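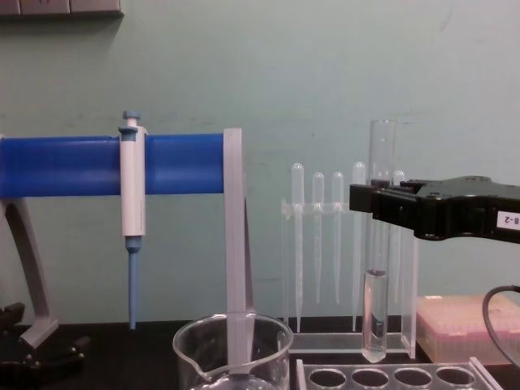 Glass test tube held upright over a black benchtop.

A day at the Landach pressing plant
Posted 23 Nov 2022

The Landach plant opened its doors last weekend for the first time since it started pressing records again. Entry was free but you had to book, and the tour groups were kept small. I was in the second group of the morning. We were given ear plugs and a sticker at the desk and told to keep our coats on, because the loading door stays open while a truck is being filled.

The plant is at the back of an industrial park, a long walk from the bus stop. It makes twelve-inch and seven-inch records for small labels, mostly rock, metal and a fair amount of folk. The biggest job on the floor when we visited was the new Nunine album, "Etum," which is due in February. The sleeves were already there, stacked on pallets and wrapped. The records themselves were still being run.

The tour started in the cutting room. This is where the music is cut into a lacquer disc, and it was the quietest part of the building. Our guide was Mieczysław Tokarz, who has cut records for most of his working life and talks about it without much fuss. He played us part of the Nunine record from the file and then the same part from a test pressing. The drums sounded a little softer on the pressing and the bass sat further forward. A few people said they preferred it. Tokarz said he had no preference and that his job was to get it to fit.

Fitting it was a problem with this album. The band had sent in a side lasting 22 minutes with the loudest song at the end, close to the label, where there is less room in each turn of the groove. He asked them to change the running order. They said no. He cut the whole side slightly quieter and sent it back, and they approved it the same day. There was a long question from a man at the front about half-speed cutting, and Tokarz answered that one with a diagram on the back of an order form.
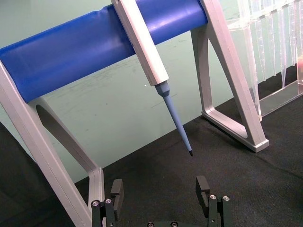
Next came plating, where the lacquer is turned into the metal parts that go in the press. You look at it through a window and don't go in. The silver goes on first, then the disc goes into a nickel bath, and the layers are pulled apart by hand. The finished stampers were stored on a rack that I liked very much: two open metal end pieces with a round bar across the top, and everything hung from the bar on hooks. Each stamper had a paper tag with the catalog number and the side. One rack was for jobs in progress and one was for stampers being kept in case of a repress. Tokarz said the second one fills up faster than anyone planned for, as labels like to wait a year before deciding.

The pressing floor is loud. There are 11 presses, and seven of them were running. The oldest is a Kleinschmidt, painted dark green, which came out of a closed plant and was rebuilt over two winters. It is run by hand. The operator puts the labels in, drops a warm lump of vinyl between them, closes the press, waits, and takes out a record with a ragged edge that is trimmed on a turntable next to it. We were allowed to stand fairly close. The automatic presses do the same thing behind glass and are less interesting to watch, but they make nearly all the stock.

The Kleinschmidt is kept for short runs and for odd colors. Nunine are having a marbled version made on it, and no two will look alike. I asked how many an hour. The operator said up to 58 if nothing sticks, and that something usually sticks. There was a bin of rejects by her feet, and these get ground up and used again for black records.
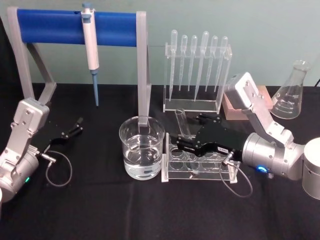

From there the records go to be cooled and checked. They sit on spindles overnight with a flat metal plate between every few discs. In the morning someone pulls records from the stack and plays them all the way through in a booth, wearing headphones and writing down the time of any click. The listening sheet for the Nunine job was pinned to the booth door. Side B had one entry, a tick near the start of the third song, and the next line said the stamper had been changed.

I asked the woman in the booth if she ever got sick of an album. She said she had heard "Etum" 53 times and still liked the second song. She would not name the ones she did not like.

The tour finished in the packing area, where there was coffee and a table of overstock at low prices. I bought two seven-inch singles and a plain white test pressing with no writing on it, which turned out to be an accordion record. The whole thing took a little under two hours. There is a lot of standing, and the stairs to the cutting room are steep. There is no elevator.

The plant wants to hold another open day next year but has not set a date. Booking will be through the Landach website. Children have to be over ten to go on the pressing floor, and bags have to be left at the desk.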